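Pretent Brings Its Clear-Front Kitchen Storage Range to Gendcombe

GENDCOMBE, 26th May. Pretent, the family-run maker of storage boxes and pantry goods, is very pleased to announce that its new kitchen storage range will go on sale this week at the Jacobs store in Gendcombe, after a good long winter of testing, fussing over lids and listening to the people who have to live with the things every day.

The range grew out of a small trial that began last November in the Rostside neighborhood, when the company handed out 200 boxes to households who had kindly agreed to put them through their paces. They were filled with rice, tea bags, birthday candles, dog biscuits and (in one memorable kitchen) a whole collection of cookie cutters going back to somebody's grandmother. The families kept notes, and the notes were wonderfully frank. The first lid was too stiff. The corners were hard to wipe out. Several people wanted a box that would sit flat against its neighbor so that less of the shelf went to waste, and the design team went back to the bench and worked on exactly that.

"We had a drawer full of letters by the time spring came, and I read every one of them, some of them twice," said Gerrit Radebe, founder of Pretent. "People care about their cupboards a great deal more than they let on. One lady wrote four pages about flour. I wrote back, of course, and we changed the lid."

The finished range comes in 2 depths, one for ordinary cupboards and a shallower one for the narrow shelves found in so many of the older Gendcombe homes. Jacobs will carry 1,000 boxes to begin with, and has set aside a long display near the front of the store where shoppers can try the lids and stack the boxes for themselves before deciding. The 565 customers who signed up for early news will each receive a card in the mail, good for one small box, and they are warmly invited to come in and say hello while they pick it up.

Pretent staff will be at the store through the opening week to help anyone who would like a hand planning a shelf. Bring a rough sketch or the inside measurements of your cupboard and they will happily sit down with you over coffee. The Rostside families have been asked along too, and a few have promised to bring their notes.

Anyone who took part in the trial may keep their boxes, with the company's thanks, and can exchange an early lid for the new one at the Jacobs service desk. No receipt is needed. Reporters who would like to visit the workshop or speak with Mr. Radebe are welcome to get in touch through the Pretent press office.
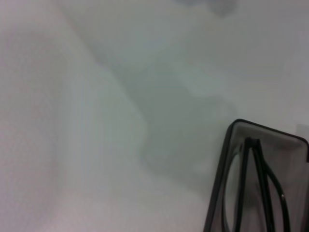
Visits to the workshop are best arranged a few days ahead, as the space is small and the team likes to have the kettle on when company comes.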